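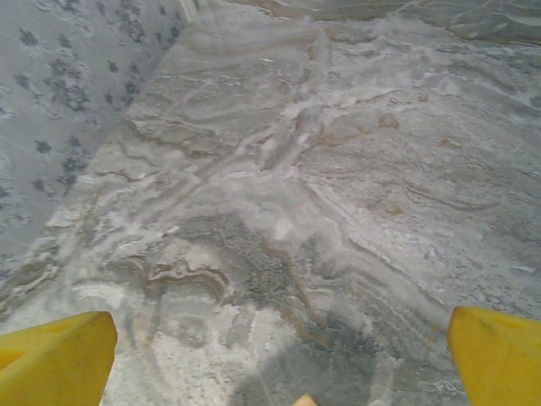
**Skatar Coşkun**
*Instructor, Intro to Surface Pattern, Preltton Evening School*

## Week 6 notes: repeats and scale

Okay, so last Tuesday we ran out of time right as I was getting to half-drop repeats, and I promised I'd write it up. A straight repeat stacks your tile in a plain grid. A half-drop slides every other column down by half a tile, and suddenly the eye stops catching those rows! Try it with tracing paper before you go near the computer — you'll feel it in your hands first.

Scattered motifs (little flowers, sprigs, dots) are harder than they look. Leave one gap too big and it turns into a stripe across 10 yards of cloth. I've done this. It was a Vandus order, 500 yards, and I still think about it.

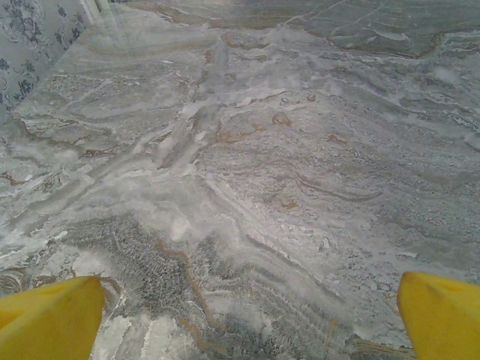

Scale is the other thing. Pin your print to the wall, walk to the far side of the room and squint. If it goes to mush, either enlarge the motif or push the contrast. I usually do the contrast first, because it's quicker to undo.

For next week:

- one motif, drawn by hand
- the same motif as a straight repeat and as a half-drop
- bring both at full size, please, no phone screens

We're in room 810 again, and the big cutting table is ours until nine.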